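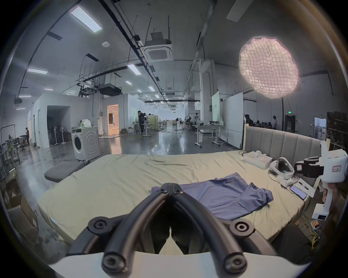

# Folding with hand-held grippers: your questions

I keep getting the same messages about the gripper comparison we're running at Dostside, so I've put the answers in one place. If yours isn't in here, send it anyway and I'll add it next time I update the page.

### What are you comparing, exactly?

Finger sets, mostly. We had four on the list when we started and two of them are still worth talking about. One is the Vosgate, with long curved fingers that close to a fairly narrow tip. The other is the Mostyn, which is shorter and stiffer and has a harder spring. Both get used by hand, one gripper in the left and one in the right, on the same small pile of laundry jobs: flatten a shirt, fold it, pick it up, put it down somewhere else.

The comparison is part of Tokolmont, our cloth handling project. Arms come later. For now I only want to know which fingers I'd be willing to bolt to one.

### Why T-shirts? Isn't that too easy?

Ha, try it! A T-shirt on a bed is a mean little test. The jersey sticks to the sheet, the hem curls under, and if you pinch too deep you bring the sheet up along with it. I did start with dish towels, and every finger set looked wonderful on dish towels. I learned nothing in two weeks.

### Why a bed and not a table?

A table pushes back. You can press the fingertips down hard and slide them under the edge of the cloth, and the table lets you get away with it. On a mattress the whole surface sinks when you press, so the tip goes under the shirt at a different angle each time, and the fitted sheet wrinkles up in front of it. The Mostyn was my favorite on the table. On the bed I dropped it to second place within a morning, and it hasn't climbed back.

### Which one grabs a single layer better?

The Vosgate, by a good bit. The narrow tip lets you take just the top layer of a sleeve and leave the bottom one where it is. You do have to come in low, though. If you come in from straight above, you end up with a fat pinch of both layers and the middle of the shirt rises into a tent. 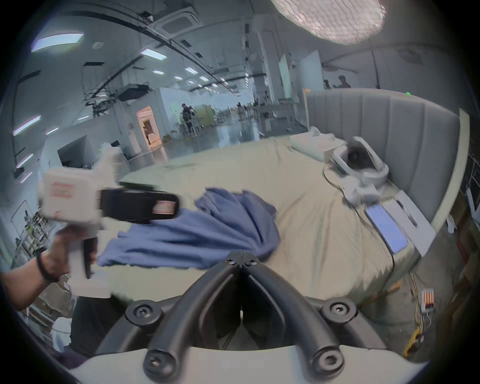

I also find it easier if I move one hand at a time. Hold with the left, pull with the right, let go, swap. People who are new to it want to use both at once because that's how they fold at home, and then the cloth gets pulled into a rope between the grippers and they have to shake it out and start over.

### Do the finger pads matter?

More than the fingers do, I'm starting to think. Smooth pads let jersey slip out as soon as you lift. Ridged pads hold it, but they can be slow to let go, and a shirt that hangs on for half a second after you've opened the fingers will undo a nice fold. I changed pads before I changed anything else and I'd tell you to do the same – they're cheap and it takes a few minutes.

One warning: after you swap pads, check that both sides sit at the same height. I ran a whole afternoon with one pad a hair too low and blamed the spring.

### What counts as a good fold?

My rule is a rectangle with no sleeve sticking out, and it has to survive being moved. I slide the open fingers around the stack, close gently, lift it a hand's width and set it back down. If it's still a rectangle, it passes.
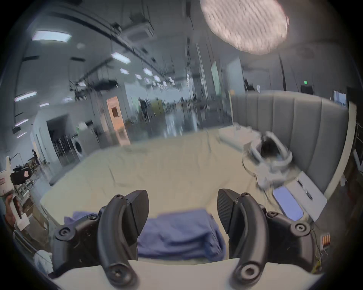
How pretty it looks doesn't come into it. I've passed some lumpy ones and failed a few that would have looked great in a store, and I sleep fine. If I started scoring on neatness, I'd be scoring the person holding the gripper, and some of us are just better at laundry.

### How many runs have you done?

The plan says 4000. We have 2997 recorded so far, and 2527 of those are usable. The rest went to the usual things: a tracking dropout, a cable dragged through the shirt, somebody (me) forgetting to start the recording on one side and not noticing until the fold was done. I don't repeat a bad run right away. It goes to the end of the list, and that keeps me from "winning" a fold I've just practiced.

### Do your hands get tired?

Yes. The Mostyn's stiff spring is fine for ten folds and miserable after an hour. I didn't plan to track comfort at all, and now it has its own column in the sheet. If you're picking a gripper that people will hold all day, squeeze it for a long time before you buy. A quick try at a desk won't tell you much.

### Do you need the head view too, or are the gripper cameras enough?

I went back and forth on it. The gripper cameras are great for seeing what the tips are doing, but they swing around a lot and the cloth fills half the view. A head camera shows the bed as a whole, so when a run looks odd I can check where the shirt was lying. I keep both now.

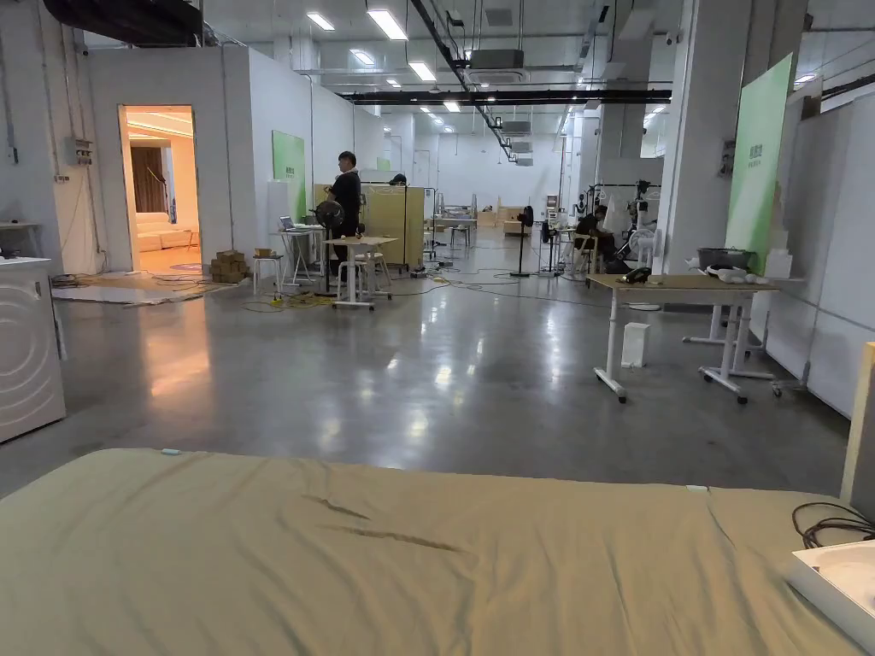 *The bed from head height, with the hall behind it.*

### Can I borrow your setup notes?

Sure. The pad heights, spring settings and the order of the jobs are all in the Tokolmont folder, and I update them when something changes. The October notes are the ones to use. Older ones have the pad spacing wrong on the Vosgate, and I haven't gotten around to fixing them.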